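Mug tree or hooks under the cabinet?

landari58
Got a mug tree in April 2022 and I still can't decide if it beats hooks. It hogs counter space, but I love seeing the colors!

Kirker
Hooks, every time. Trees tip over when you grab one side.

fahmy_96
Mine never has, and I load it unevenly all the time. Get one with a wide base?

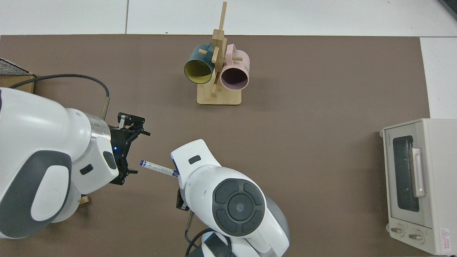
Teal with the yellow inside on the left, pink one on the right

Kirker
OK, that teal is great. Still team hooks.

landari58
Ooh, is that bamboo? Want!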